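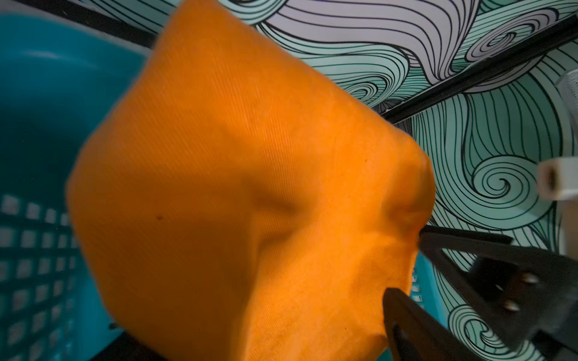 Section 4. Sorting and Folding Cloths

This section covers the Prindholm cloth set after it comes out of the dryer or off the line. Washing is covered in Section 3, and storage on the shelf unit in Section 5.

Before you start

You need:
A clear, flat surface at least 30 inches deep
The laundry basket with the clean cloths in it
A lint roller or a soft brush
The card dividers from the Wellmont storage kit

Set the basket beside the folding surface, on the side of the hand you pick up with. A basket with vent holes in the wall can stand directly on a table. Leave a little space next to the holes so that air can get through.

NOTE: Cloths must be fully dry before they are folded. Feel the hems and corners first - they hold moisture longest. If a hem feels cool, spread the cloth flat for another 15 minutes and check again.

4.1 Taking cloths out of the basket

1. Take hold of one cloth near a corner or edge and lift it straight up. Do not drag it over the rim.
2. If a second cloth comes up with it, lower both and separate them by hand.
3. Let the cloth hang for a moment so that the larger folds drop out.
4. Lay it on the surface. Put nothing else down until this cloth is finished.

CAUTION: Do not pull a cloth that has caught in a vent hole. Push the caught part back through from the outside with a fingertip. Pulling can draw a thread, and a drawn thread in twill leaves a line that will not wash out.

4.2 Checking the cloth

1. Smooth the cloth from the center outward with the flat of your hand.
2. Look for specks, lint and loose threads. Small dark specks show up more on bright colors such as orange and yellow.
3. Remove lint with the roller. If a speck stays put, brush it once along the ribs of the weave, never across them.
4. Put any cloth that is still marked aside for rewashing. Do not rub the mark with a wet finger.
5. Trim loose threads with scissors. Leave at least 1/8 inch.

NOTE: On a twill cloth, the face is the side where the diagonal ribs are easier to see. Fold with the face outward so the whole stack matches.

4.3 The quarter fold

Use this fold for all square cloths in the set.

1. Place the cloth face down with one edge parallel to the edge of the table.
2. Bring the far edge to the near edge. Match the corners before you press the fold.
3. Run your hand along the fold from left to right.
4. Bring the left edge over to the right edge and press again.
5. Turn the cloth so that the closed corner points toward you.

If the corners miss each other by more than half an inch, open the cloth and start again from step 1. Some shrinkage is normal after the first wash, and a cloth may no longer be perfectly square. In that case match the folded edges and let the open corners fall where they will.

4.4 Stacking

1. Stack cloths of one color together, up to 11 in a pile.
2. Alternate the closed corner, left and right, so the pile stays level.
3. Put a card divider between colors.
4. Carry the pile with one hand underneath.

CAUTION: Do not return folded cloths to the laundry basket. The curved wall pushes the bottom of the pile out of shape.

Replacement cloths are sold singly under part number 582. Card dividers are part number 600.

Section 4 revised 6/20/21, W. MacBrayne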